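Otgate towel library reopens with longer loans

The towel library at Otgate swimming baths has reopened after being shut for most of the summer, and users will now be able to keep a towel for up to three weeks before bringing it back.

The scheme lends bath and swimming towels free of charge to anyone with a card for the baths. It closed when the old laundry room behind the changing area was found to have a leaking pipe under the floor. The pipe has been replaced, the floor relaid and the walls painted, and the room was handed back in October.

Towels are kept on open shelves by the main desk. They are sorted by size, with hand towels at the bottom, and a separate shelf holds smaller ones for children. Borrowers write their card number in the book, take what they need and put used towels in the bin by the door on their way out or on a later visit. Up to two towels can be taken at a time.

Before the closure, towels had to be returned by the end of the next day. Staff at the baths said this had put off people who swim only once a week, and that a good many towels came back late in any case. No charge will be made for late returns under the new arrangement, but a card with towels still out after three weeks will not be able to borrow more until they are back.

The stock has also been renewed. Jivance, which runs the linen shop on Tralel Road, has supplied 23 new towels at cost price, and further ones have been given by people in the town. Worn towels have been taken off the shelves. Those with a sound middle have been cut down and hemmed as floor cloths for the changing rooms, and the rest have gone to the animal rescue at Nic Giolla, where they are used as bedding.

The baths would be glad of more bath towels in good condition. They can be any colour but should be plain cotton terry, without fringes or stitched-on decoration, as these catch in the machines. Towels should be washed before they are handed in. Bathrobes, flannels and bath mats are not needed at present, and there is no room to store sheets or pillowcases.

Washing is done on the premises. The towels are washed at 60 degrees without fabric softener, which leaves a coating on the loops and makes the cloth slower to take up water. They are then tumble dried, shaken out and folded in half lengthways, in half again, and then in thirds, so that the fold faces the front of the shelf. The same fold is used for every size except the hand towels, which are rolled.

A sheet showing the fold has been put up in the laundry room, and a copy is kept at the desk for anyone who would like one. It was drawn up after complaints last year that the shelves were hard to keep in order, with towels pulled out from the middle of a pile and the rest left leaning. The piles are now kept lower and there is a gap between each.

The shelves themselves have been moved away from the outside wall, where those at the back had tended to feel damp in winter. They now stand opposite the desk, next to the rack of swimming floats. The returns bin has a lid and has been raised on a stand so that people do not have to bend down to it.

The baths also plan to try a small shelf of towels at the Tralel paddling pool when it opens next year. Some 3 dozen would be needed, most of them in children's sizes, and these would be taken back to Otgate for washing at the end of each afternoon. A decision will be made in the spring once it is known how many towels have been given.

The towel library is open whenever the baths are open, except during the early morning lane session, when the desk is not staffed. Used towels can still be left in the bin at that time. Donations can be handed in at the desk up to 7 pm. Anyone without a card can get one at the desk on the same visit by showing proof of address.
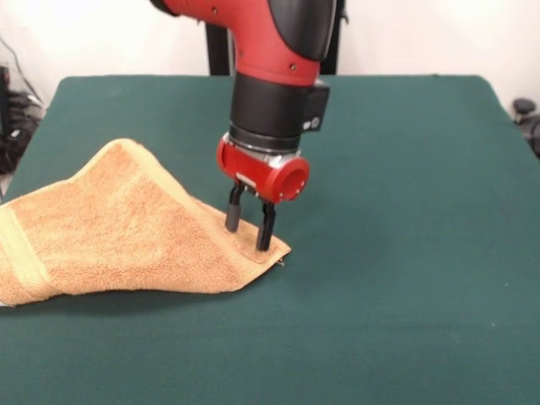 An orange terry towel lying bunched on a green table, pinched at one corner.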